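OK so I've spent my evenings this week making a web map of my grandmother's town and I have opinions. Thread! 🧵

1/ The town is Turnemley. You haven't heard of it, it's fine. I have a box of old survey sheets she left me and I wanted them online, draggable, with little pins you can click on. How hard could it be (lol)

2/ First attempt: I scanned one sheet, dropped the whole thing on a page as a single giant PNG and sent the link to my cousin. Her phone just gave up. White screen. She texted back "is this a virus"

3/ So, vector tiles or raster tiles? I went raster because the sheets are scans and I like the creases and coffee rings. If you're drawing clean roads from data, go vector, you'll be happier.

4/ The part that ate my weekend was georeferencing. You click a church on the scan, then click the same church on a modern map, over and over. I ended up with 83 control points. The church moved, by the way. They rebuilt it across the street and I had it pinned wrong for a whole day!!

5/ Shoutout to Amrit Sutherland who looked at my warped mess and said "are you using a first order polynomial on paper that's been folded for decades?" Yes. Yes I was. Switched to thin plate spline and the river finally met the bridge.

6/ Next: pins. I had 221 of them, all from her handwritten notes (shops, wells, a guy who sold eels). At low zoom it was a solid blob of blue. Clustering fixed it in maybe ten lines of code, and I wish I'd started there.

7/ Tip if you do clustering: turn it OFF at your closest zoom. Otherwise two shops in the same building stay glued together forever and people keep clicking the bubble and getting nowhere.

8/ Hosting! Tiles are just a mountain of tiny files. My old host hated that, uploads kept dying on me. I packed everything into one archive file that the browser reads in chunks and now I upload one thing. Love it. Would marry it.

9/ Somebody asked about labels. The old street names are on the scan already, so I left modern labels off by default and put them behind a toggle. Reading Grewal Lane in the surveyor's own lettering is half the fun.

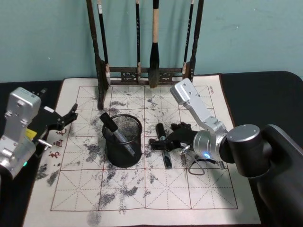 *Posted by Shona McAlister · Wednesday, May 18, 2022*

10/ Back with the rest, I had to go eat. Opacity slider: do it. Old map on top, new map underneath, drag to fade. My dad played with it for an hour and kept yelling the names of people who used to live places.

11/ Things I still haven't solved: the seams. Where two sheets meet there's a pale strip and the colors don't match. Wayne Doucette says to clip each sheet to its neatline before merging, so that's tomorrow night gone.

12/ Also popups on small screens. Mine open half under the search box. I know there's a padding setting for auto-pan, I've set it, it does something, just never the thing I want. If you've got this working on a phone please reply with your numbers!

13/ I'll put the link up once the seams are clipped and I've fixed the spelling on the eel guy's pin.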